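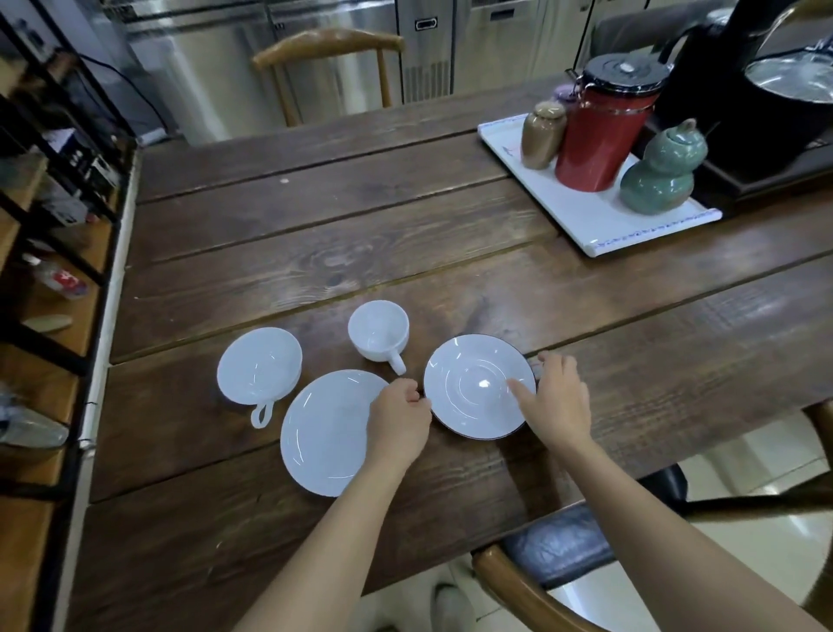 Sorting the cups and saucers on the long table, tea tray at the back.

1/ Thread on tea things. We've been going through all the crockery at Nimri this month and a few people asked what we keep, what we use and where it goes. I'll put it in one place so I can stop answering in bits.

2/ Nimri is the tea room, for anyone new. Small front room, one long table, kitchen behind. Most of the cups came with the lease. The rest has been bought in odd lots since, which is how you end up with three sorts of white that don't match in daylight.

3/ The job started because I couldn't lay a table for six without getting up twice. Cups in one cupboard, saucers in another, side plates under the mixing bowls.

4/ Method is dull. Take a few pieces out, put them on the table, find what belongs with what, put them back as a set. Then the next few. I tried emptying the whole cupboard in one go last June and we ate lunch off our knees.

5/ There's a wide cup and a smaller one in the photo. Wide one is for milky coffee and hot chocolate. Smaller one is for tea. Customers have opinions about this and some want tea in the wide cup. Fine, but it goes cold faster and I do say so.

6/ Saucers. The one I've got my hands on has a thin dark line round the rim and a raised ring in the middle. The plate next to it is plain. When they're stacked in a dim cupboard you can't see the line at all, so saucers and small plates get muddled all the time.

7/ Fix for that: run a thumb over the middle. If you feel a ring, it's a saucer. If it's flat, it's a plate. Works in the dark, works when you're tired.

8/ The ring is there to hold the foot of the cup. If a cup slides about on a saucer with a ring, it's the wrong cup for it. I've found four pairings like that so far which we'd been sending out for ages.

9/ Chips. Anything chipped on the rim goes, no argument. Chipped on the foot can stay if it doesn't scratch the table, and it gets used for pens, teabags, seedlings. Hairline cracks go as well. Tap it with a fingernail and a cracked one sounds flat.

10/ Tea stains aren't damage. Bicarbonate of soda and a damp cloth, rub, rinse. For the inside of a handle where the cloth won't reach, an old toothbrush. I wouldn't use anything gritty on a rim line or a pattern, it takes the colour off in the end.

11/ Grey marks on white plates are mostly from cutlery. Same bicarb paste, bit more patience. A couple have had theirs so long I've given up and moved them to the staff shelf.

12/ Now the tray. White, raised lip, thin blue pattern along the front. I keep the things for making tea on it and that way the table can be wiped by lifting one object. Everything on it has a lid.

13/ Brown jar is the loose black tea. Red canister with the clamp is coffee. Pale green jar shaped like a gourd is green tea, and yes, people ask to buy it every week. It isn't for sale. I don't know where you'd get another, it was in a box of mixed china.

14/ The clamp one keeps things best by a long way. The ceramic jars with ordinary lids look nicer and are fine for anything you get through in a fortnight. Past that I'd want a proper seal.

15/ I fill the jars from bigger bags kept in the kitchen. We buy from Drulleck in 1000 g bags, and I only top up when a jar is empty. Tipping new on top of old means the stuff at the bottom never gets used.

16/ Jars get washed before each refill and left upside down overnight. Even a bit of damp will spoil tea.

17/ Kettle is the black one with the gold handle. It sits next to the tray on its base and stays there. Descale once a month with citric acid, more if your water is as hard as ours. Boil, leave it half an hour, tip out, boil twice with fresh water.

18/ Someone asked about the table. Wide planks, dark stain, knots and all. It marks if you put a hot pot straight on it so we use mats at service. Wipe along the grain, dry it afterwards, oil it twice a year. The joins between the boards collect crumbs. A wooden skewer gets them out.

19/ Shelf order once it's all sorted: cups nearest the door, saucers beside them, plates underneath. Never more than six cups deep or the back ones don't come out until Christmas.

20/ I don't stack cups inside each other any more. It saves space but the rims take the knocks. If you have to do it, two high and a bit of kitchen paper between.

21/ Saucers do stack. Put the same sort together. A mixed stack rocks and one day the whole lot slides when you open the door. We lost five that way in spring.

22/ Labels on the shelf edge, plain masking tape and a marker. I bought proper label holders from Makeo and they fell off within the week, the shelf's too thick for them. Tape has been up since and it's fine.

23/ Tally so far, as I've been asked: 423 pieces through my hands, counting lids. Almost 100 of those are going. I thought it would be fewer. Teaspoons not included, I'm not ready to look at the teaspoons.

24/ What's going is boxed by the back door. Sound pieces are free to whoever wants them, come in before 4pm and bring your own newspaper. Chipped ones are in the crate marked garden.

25/ We're short of small tea cups now. If anyone has plain white with a looped handle, no gilt, I'll swap for wide ones. Gilt can't go in the machine and I'm not hand washing in the middle of a Saturday rush.

26/ Couple of replies rolled together. Yes, we take the big teapots out too, that's next week's shelf. No, we don't do vintage hire. The Midetti dinner plates are staying, they're heavy but they've outlasted everything else in the building.

27/ Last bit for today. I've got the bottom cupboard left, which is jugs and whatever is behind the jugs. Will add to this when it's done.

28/ Added later: behind the jugs were more saucers. Ringed, no dark line. They fit the small cups properly so they're going straight into use.

More from this account
How we clean the teapots without soap
Oiling the long table, start to finish
Scone tins: which ones stick
What to do with odd lids
Opening hours over the summer

© Nimri Tea Room | Contact | Back to top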